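牛油果催熟到底放不放冰箱?

楼主:Aslı Aksoy
上个月在 Plumance 网上订了一箱牛油果,到手全是硬的。放厨房台面上一直没动静,后来有一天一起软了,吃不过来,扔了好几个。想问大家平时怎么存。我家白天厨房温度偏高,晚上会开窗。家里两个人,一周也就吃三四个。

2楼:Rommel Yap
硬的别进冰箱,先放室温。捏着有一点点弹性了再放冷藏,能多撑几天。整箱买的话分两批,一批装纸袋里,一批敞着放,熟的时间就错开了。

3楼:Sándor Takács
纸袋里要放别的水果才快。苹果和香蕉我都试过,香蕉明显一些。柑橘类基本没用,它自己放出来的乙烯很少,我一般和别的水果分开放盘子里。

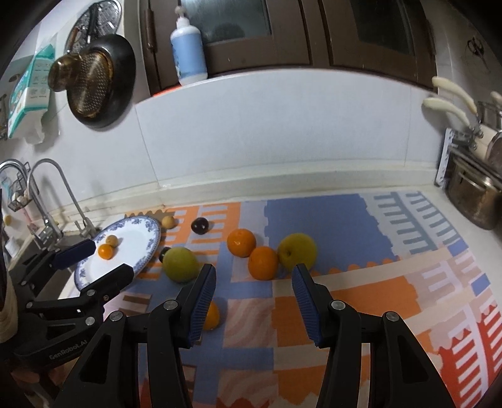 4楼:Birsen Dönmez
柑橘没用这点同意,香蕉那条我有不同看法。放香蕉是快,可是熟得不匀,蒂那头已经发黑,另一头切开还是硬的。我现在什么都不加,纸袋口折一下,隔天翻一次,慢两天但是整个都能吃。

5楼:Sándor Takács
不匀多半是果子采得太早,跟香蕉关系不大。你换一家买试试。

6楼:Birsen Dönmez
同一箱里对比过的,加香蕉那袋就是差一些。不争了,各人用各人的办法。

7楼:Vasco Teixeira
先问楼主是什么品种。哈斯熟了皮会变深,绿皮的品种熟了还是绿的,看颜色没用,只能用手捏。很多人买了绿皮的一直等它变黑,等到里面都坏了。

8楼:Aslı Aksoy
是哈斯,箱子上写着的。单个150克上下,我称过一个是151克。颜色是变了,可我分不清黑到什么程度算刚好。

9楼:Vasco Teixeira
光看颜色也不准,同样黑的果子有的能切片,有的只能捣泥。用掌心整个握住轻轻压,别拿指尖戳,戳过的地方切开就是一块褐斑。蒂可以抠开看一眼,底下黄绿色就能吃,褐色就是过了。不过抠了蒂当天就要吃掉。

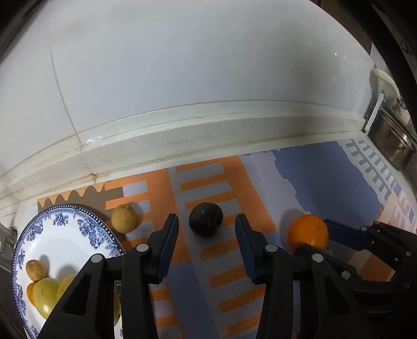 皮色接近全黑的牛油果

10楼:Rommel Yap
抠蒂这个我反对。超市里被人抠过的,买回来蒂那一圈总是先坏。自己家的果子捏一下就够了。

11楼:Vasco Teixeira
所以说当天吃。没让你去超市抠。

12楼:Aslı Aksoy
谢谢各位。那切开以后剩半个呢?我试过挤柠檬汁再包保鲜膜,第二天表面还是褐的。

13楼:Sándor Takács
保鲜膜要贴着果肉包,中间别留空气。留带核的那半个,核底下那块不会变色,别的地方照样变。褐的那层刮掉就行,味道没问题。

14楼:Birsen Dönmez
吃不完就冷冻。捣成泥加一点柠檬汁,装小袋压平,化开以后抹面包可以,做沙拉不行,口感是水的。我一般一袋装50克,早上用一袋正好。

15楼:Rommel Yap
补充一句,冷藏的别放最里面靠出风口那块,我有两个冻伤了,切开果肉发灰,一丝一丝的。

16楼:Aslı Aksoy
记下了。下一箱打算分成两批,一批加香蕉一批不加,到时候回来说结果。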